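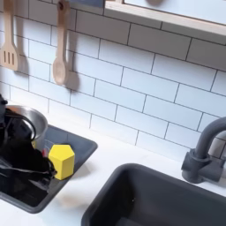 Does the mulch save enough water to let us skip one of the two weekly irrigations? On the sandy plots, not yet; on the heavier soil at the bottom of the slope I think we can skip it from now, if we keep the straw thick.

Thursday, August 1, 2019

Plot notes, Brararlow, lower and upper terraces

I write this the same evening, so the numbers from the meter are fresh, but the thinking is maybe not finished. Please correct me in the margin if something does not agree with your own notes.

**Moisture readings.** I took the probe readings before the sun was on the terraces. The bare control plots on the upper terrace are dry in the top layer, as expected. The mulched ones beside them are better, but the difference is smaller than in the last round. I believe the straw has settled and become thin in the middle of the beds, where the wind comes through the gap in the hedge. At the edges it is still a good cover, and there the readings are clearly higher. So when we compare mulch against no mulch on this terrace, we are really comparing thin mulch against no mulch. This should be written in the report.

On the lower terrace the cowpea stands well between the maize rows. The soil there holds water longer in any case, and the cowpea leaves have now closed over the ground. I could not push the probe in properly at plot 9 - there is a stone or an old root - so I moved one hand's width to the west and marked the new place with a peg. Do not use the old hole.

**Water meter.** The meter at the tank outlet shows 476 litres used since the last entry in this book. This is for both terraces together, and that is the problem. We still have no separate meter for the lower line, so I can only divide by the opening times of the valves, and the pressure is not the same on the two lines. I would prefer not to publish any number per terrace until this is solved. The second meter was promised with the Wasex delivery, but the delivery note says only "fittings". I have written to them again.

**Drip lines.** Flushed all the upper lines. The water ran brown at first, then clear. Two emitters gave nothing even after flushing and I replaced them from the box of spares. I also cleaned the filter, which was worse than I thought, with a green film on the inside of the mesh. We should clean it every week in the hot months. I have put this on the list at the shed door.

The pressure regulator makes a small noise when the valve is half open. Fully open, it is quiet. I do not know if this matters.

**Compost, heap B.** Turned it with the long fork. It was warm in the centre and smelled of earth, with only a little ammonia on the north side, where the fresh manure went in. I added dry maize stalks there and wetted the outside lightly. Heap A is ready in my opinion, but it should be sieved before we use it in the seedling trays. Last time we did not sieve, and the trays were full of sticks.

**Seed.** The Madigan sorghum came up unevenly in the trays. I counted 19 good seedlings in the first tray and stopped there, as the second tray had been watered too much and the surface was green. I am not sure the seed is to blame. The same lot was kept in the tin with the broken lid, and the tin stood near the window through the spring. Before we complain to the supplier, we must repeat the test with seed from the closed bag. Blotting paper is in the second drawer.

**Pests.** Some fall of leaves on the beans at the road side, with small holes, round. I found no insects in the morning. Someone should look after dark with a torch. No spraying until we know what it is - the bees are very busy on the buckwheat strip just beside.

**About the sheet for Vorkuteo.** They ask for our data in their own table, with one line for each irrigation event. Our book is kept by day. It is possible to convert it, but on days when both lines were opened twice, we have only the total. From now, please write each opening on its own line, with start and end, also when it is short. The old entries I will convert as they are, and I will put a remark in the last column.

They also want the rainfall from the gauge at the gate and not from the one on the roof. The gate gauge was leaning until we put it straight, so the earlier values are probably a little too low. The period goes back to December, which is before I began here, and I can't read all the handwriting from that time.

**To do next**

- more straw on the upper terrace, middle of the beds first
- repeat germination test, closed bag
- sieve heap A
- torch visit to the beans
- ask again about the meter
- new lid for the seed tin, or a new tin

The gate key is back on its nail. The lower valve I left closed.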